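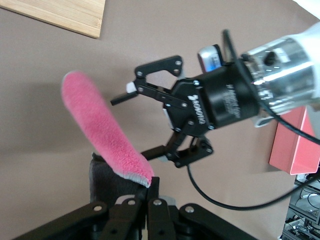 Visit to the Mukent fruit and vegetable purée works, Foltine

The Mukent works opens to visitors twice a year. I went on the June tour, which covers intake, washing, milling and filling, and leaves out the cold store. Numbers are kept low and the walk takes a little over two hours. Safety shoes are lent at the gate, in whole sizes only.

Intake and washing

Carrots arrive in bulk trailers and are tipped into a water channel that carries them indoors. Stones sink into a trap at the first bend. Our guide, Sobia Awan, runs the day shift on the wet side and gave the sugar reading for that morning's carrots as 10 Brix, a good figure for early roots. Anything under eight goes to the soup line, where it is blended with onion.

Berries come in frozen. The strawberries on the belt were a small, dark variety bought for colour, and the blueberries were cultivated ones. Wild blueberries are handled in autumn only, on the same line with a finer screen fitted.

Milling and heating

Carrots are steam-peeled, diced and cooked before they reach the mill. Fruit skips the cooking stage and goes straight to the pulper, a perforated drum with rubber paddles inside. The drum we saw was open for a screen change, so the paddles could be looked at closely. They are turned end for end once the leading edge wears, and replaced after the second side has gone.

Purée is then held at 77 degrees in a long coiled pipe. Vichien Kaewkla, from the laboratory, explained that the hold time is set by the length of the coil and the speed of the pump, and that the pump speed is locked. I asked about loss of flavour in the strawberry. He said it is noticeable in the first few hours and then settles – the tasting panel works on day-old samples for that reason.

Filling

Most output leaves in lined drums. Smaller pouches are filled for the Memon range of smoothie bases, which pair carrot with strawberry or apple. The pouch line was built for sauces and still has the wide nozzles. It filled 424 pouches while we stood there and rejected two for poor seals.

Tasting

Four samples were set out in paper cups. The plain carrot was sweet and slightly earthy. Carrot with strawberry was the best of them, with enough acid to carry it. The blueberry blend, sold as Prondatlow, was thick and rather flat, and would need lemon or yoghurt at home. The fourth was apple and spinach, which I did not finish.

Practical notes

Parking is by the weighbridge. The factory shop stocks pouches but no drums, and takes cards. Places for the next tour are booked through the gatehouse, and children under twelve are not admitted to the wet side.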